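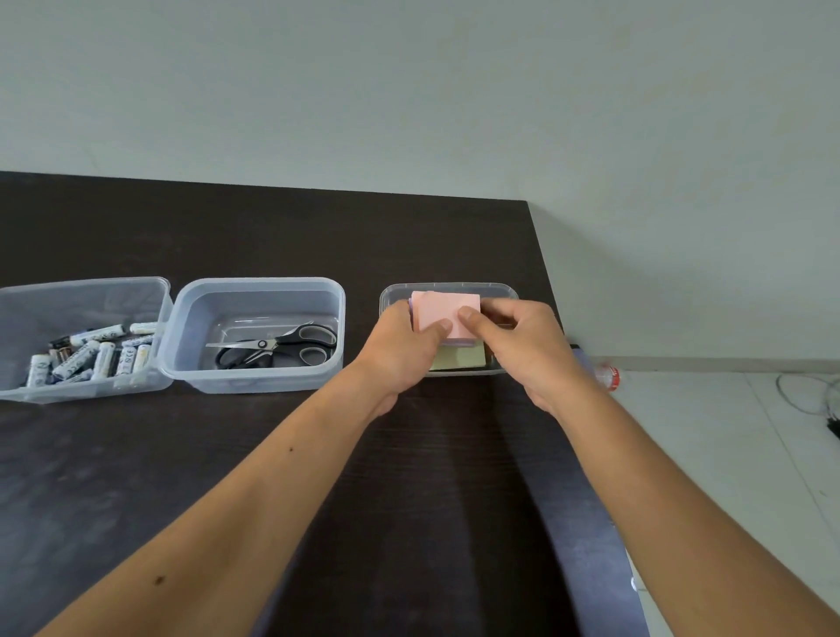
Effiong pits two grippers against a desk drawer, and the drawer does rather well

Print this item | E-mail this item

Robotics firm Effiong has spent most of October finding out which of two grippers is better at tidying away stationery. The answer, on the evidence so far, is a pair of ordinary hands.

The Grindden-based company builds small arms for offices and stockrooms, and wants one that can empty a drawer of mixed odds and ends and put each kind of thing in its own box. On trial are the Plota, a plain two-fingered gripper with flat rubber pads, and the Korex, which has three soft fingers and a suction cup in the middle of its palm. Both have been bolted in turn to the same arm, run from the same controller and given 100 attempts at the same job.

The job itself would not trouble a bored ten-year-old. Batteries go in one clear plastic box, scissors in another, sticky notes in a third. Ribbon and tape come into it on the harder rounds. Before either gripper was allowed near the work, it was done by hand and filmed from head height, so that the team would have something to measure the machines against and something for the controller to copy. By most accounts the hand-done rounds were the dullest part of the month. They are also the only ones in which everything ended up where it was supposed to.

Scoring was kept simple. An item counts if it lands in the right box and stays there. It does not count if it lands in the right box and bounces out, a rule added on the first morning after an argument over a battery. Each round has a limit of 40 seconds per item, after which the arm is told to give up and move on. Anyone who has watched it hover over a pair of scissors for the full allowance will know that this is a generous limit.

Batteries first, then, as the one part of the trial that both makers will want to quote. Plota picked them up cleanly and dropped very few. Its flat pads close on a cylinder without fuss, and the gripper is quick enough to look almost pleased with itself. Korex was slower, and its suction cup was no help whatever on a curved side, but the soft fingers coped when batteries had rolled up against one another. Plota tended to go in between two of them, shove both aside and close with great confidence on nothing.

Scissors were another matter. A pair lying flat on the bottom of a drawer offers a gripper very little to get hold of, and the loops of the handles seem to have been designed by someone with a grudge against automation. Plota could lift a pair by one loop, whereupon the blades swung round like a weathercock and caught the rim of the box on the way down. Korex lifted them more evenly by the middle, when it lifted them at all. On 7 attempts it picked up two pairs together, was marked down for it, and arguably deserved a bonus.

Then came the sticky notes, on which the whole business may turn. A pad is light, squarish and flat, and people who work on suction cups tend to brighten when they see one. Korex duly put its cup down on the top sheet, pulled, and came away with the top sheet. It carried this single note to the correct box and released it with every sign of care. Under the rules as written, a note in the notes box was a success, and it took a whole tea break to agree that the rules as written were daft. The scores for that afternoon have been thrown out and the wording now says "pad".

Plota has the opposite trouble. It can hold a pad by its edges as firmly as you like, but it has to get its fingers down either side first, and a pad resting against the wall of a drawer has only one side to spare. The engineers tried having it drag the pad into open space before gripping. It worked, up to a point, and the point was usually another pad.

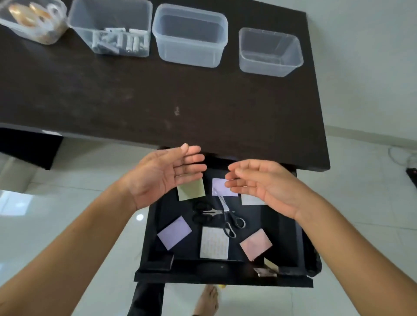

The drawer has been the real leveller. In early rounds everything was laid out on the desktop with decent gaps in between, and both grippers did well enough to make people cheerful. Moving the same things into a pulled-out drawer below the desk changed the mood. The arm has to come down between the sides, the wrist has less room to turn, and whatever lies near the front is awkward to reach from any angle the arm finds comfortable. Plota is the slimmer of the two and lost fewer points by it. Korex, with its fingers spread, is broad in the beam and hit the drawer's edge often enough that strips of foam were taped to its knuckles.

Paper of any kind made matters worse. Loose sheets slide over things, hide things and, in the case of Korex, get sucked on to the palm and stay there while the gripper goes about its work like a man with toilet roll on his shoe. The team's view is that this can be fixed in software. The team's view of most things is that they can be fixed in software.

Some useful lessons did come from comparing the machines with the hands. People reach into a drawer with both hands at once and change their minds on the way down. They nudge a thing with one finger to find out how it is lying, and they pick up a pad with thumbs on top and fingers underneath without giving it a thought. The single arm has no second hand to steady anything with. Effiong had been saying for a year that a second arm would be a needless expense, and the phrase has not been heard in the building lately.

The view from above has been a nuisance in its own way. A camera at head height sees the desktop and the row of boxes nicely, but as soon as anything reaches into the drawer it covers up the very item it is reaching for. Clear boxes were chosen so that people could see what was in them, and the arm's vision system has shown its gratitude by having trouble finding the rims. It did better with boxes that had something in them. With an empty one it was inclined to let go a little early, over what it took to be the middle and was in fact the desk. Opaque boxes would solve this overnight and have been ruled out as cheating.

So which gripper won? On batteries, Plota. On scissors, Korex, by a margin that depends on how you feel about the double pick-ups. On sticky notes the two are close enough that the order changes with the person holding the clipboard. Plota is cheaper to keep going, with pads that can be swapped in a couple of minutes. Korex is kinder to whatever it touches and leaves no marks, though it did leave one pad of notes several sheets thinner than it found it.

Effiong says it has not chosen between them and will run the drawer rounds again next month, with a narrower set of fingers for Korex and grippier pads for Plota. Both makers have been sent the results. Both have replied that the results are encouraging, and each has asked whether the other one's were checked.

The ribbon has been left out of the totals altogether. Plota wound some of it round its own wrist on Tuesday and had to be cut free, with the scissors.

Related items
Soft fingers, hard floors: what happened at the Grindden dropped-cup trials
Controller update stops arm waving at the lift
Suction or squeeze? Readers' letters on picking up envelopes
Stockroom arm learns to shut the door behind it

Print this item | E-mail this item

Contact the newsdesk | Copyright Grindden Workshop News, all rights reserved | Back to top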